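Lettings and Residents' Liaison Officer, Vekimdale
Daltelik Property Management
Full time, permanent
Posted February 14, 2025

Daltelik manages rented and leasehold flats for private owners. Vekimdale is our largest development, with 206 flats in four blocks, a parade of ground-floor units and shared gardens. We need a lettings and residents' liaison officer to work from the site office.

You will report to Maj-Britt Strömberg, the area lettings manager. The previous officer has moved to our Říha Court office and will be on hand for the first two weeks.

The work includes:
Showing flats to prospective tenants, including two Saturday mornings a month
Preparing tenancy agreements and taking references
Check-in and check-out inspections, with written inventories
Answering residents' questions about parking permits, service charges and repairs
Booking contractors and checking finished work
Keeping tenancy records up to date in Fliltari, our lettings software

You will need at least one year's experience in lettings, block management or housing. A lettings qualification is useful but we will pay for you to take one if you don't have it. You should be able to write a clear letter and deal calmly with complaints. A full driving licence is needed, as you will cover Říha Court when staff there are on leave.

Hours are 9am to 5.30pm, Monday to Friday, with time off in lieu for Saturdays. Holiday is 25 days plus bank holidays. There is a parking space and a workplace pension. Salary depends on experience and will be discussed at interview.

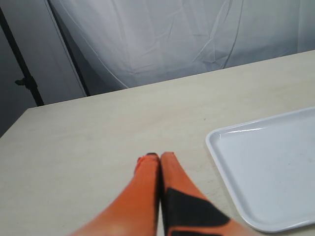 To apply, send a CV and a covering letter of no more than one page to Libor Bartoš in the personnel team, quoting reference 391. Please say in your letter how much notice you have to give. Interviews are held at the Vekimdale site office and last 45 minutes, including a short written exercise on a deposit dispute.

We would like the new officer in post before the summer renewals, most of which fall in June. References are taken up after an offer is made. Agencies should not contact the site office.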